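Wood grain

Wood grain is the direction, size and arrangement of the fibres in a piece of wood, and also the pattern which these fibres make on a cut surface. The word is used in both senses, and often the reader must understand from the context which one is meant. A carpenter who says that a board must be planed "with the grain" speaks about direction. A buyer who likes the grain of a table speaks about the pattern, which is more exactly called the figure.

Origin in the tree

A tree grows in thickness by adding a new layer of cells under the bark. In regions with a cold or dry season the growth is not even during the year. The wood made early in the season, called earlywood, has larger cells with thin walls and is usually paler. The latewood, made afterwards, is denser and in many species darker. One band of earlywood and one band of latewood together form a growth ring. In the tropics the rings can be weak or missing, and the pattern of such woods comes more from the pores, the rays and changes of colour.

Most of the cells stand along the trunk, like very thin tubes. A smaller number lie across, from the centre toward the bark, and these are called rays. In oak they are large enough to be seen without a lens, while in poplar or pine they are difficult to find.

Types of grain by direction

Straight grain runs parallel to the length of the board. Such wood is easy to split and to plane, and it is preferred for tool handles and ladder rails. Spiral grain turns around the trunk, to the left or to the right, and boards sawn from it often twist when they dry. In interlocked grain, the direction of the spiral changes from one group of rings to the next. It is common in tropical hardwoods and gives a striped surface, but it tears easily under the plane. Wavy grain bends from side to side in regular waves – makers of string instruments value it very much.

Figure and the method of sawing

The same log can give very different surfaces. In flat sawing, also named plain sawing, the log is cut in parallel slices, and many boards meet the growth rings at a small angle. The rings then appear in the middle of the board as arches placed one inside another. This is known as cathedral figure. Near the two edges of the same board the lines become straighter and closer together. 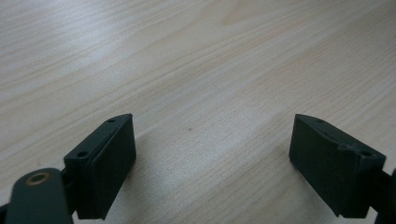

Quarter sawing gives boards in which the rings stand nearly upright to the wide face. The lines are straight and narrow, and in species with large rays there are also shiny flecks. Quarter sawn boards move less in width when the air becomes humid, but more of the log is lost and the price is higher. Rift sawing is between the two methods. It gives straight lines without strong flecks and is chosen often for table legs, because all four faces look alike.

Veneer follows the same rules. Rotary cutting turns the log against a long knife and peels it as a roll of paper, so the figure is wide and irregular. Slicing takes thin sheets from a half or a quarter of a log, and the result is near to that of sawn boards. Sheets kept in their order can be opened like the pages of a book, which makes a mirrored pattern called book matching.

Regional use

In the Lundar valley the local ash was for a long time sawn only flat, as the mills had no equipment for turning the log between cuts. The mill at Brakora introduced quarter sawing for flooring, and its price list of 31/10/2022 names 36 grades of board, sorted first by grain and only after that by length. The Hultgate wood collection keeps 1,232 samples with three faces polished, so that visitors can compare the same species in different cuts. Its oldest part consists of 100 small blocks of fruit wood. The collection is open to the public every May.

The Omoregie workshop, in the same district, is known for pale furniture in which the grain of the top continues down over the sides. For this method the boards must come from one plank and be cut at 50 mm allowance at each end.

Effect on working and finishing

The direction of the grain decides how a tool behaves. When the blade goes with the rising fibres it cuts them cleanly, and against them it lifts and breaks them, leaving small holes called tear-out. Sanding across the grain leaves scratches that may not be visible until the oil or stain is applied. End grain takes much more liquid than the face, and it becomes darker for this reason. Many finishers seal it first with a thin coat.
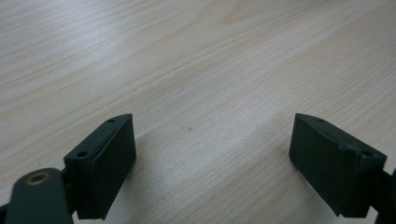

Does the direction of the grain change how strong a board is?

Wood is many times stronger along the fibres than across them. A shelf should therefore have its grain running from one support to the other. If the fibres leave the board at an angle, a defect called slope of grain, the strength falls quickly, and grading rules for building timber set a limit to it.

Printed and artificial grain

Imitation of grain is old. Painters used combs and dry brushes on a coloured ground to make cheap softwood look like oak or walnut, and this work is called graining. Today the pattern is mostly printed on paper and pressed under a clear resin. In better products the surface is also embossed, with the hollows following the printed lines. A printed pattern can often be recognized by its repetition – the same knot or the same arch comes back at a regular distance. Looking at the edge is another test, as in solid wood the lines of the face continue into the end grain.

See also: growth ring, veneer, quarter sawing, timber grading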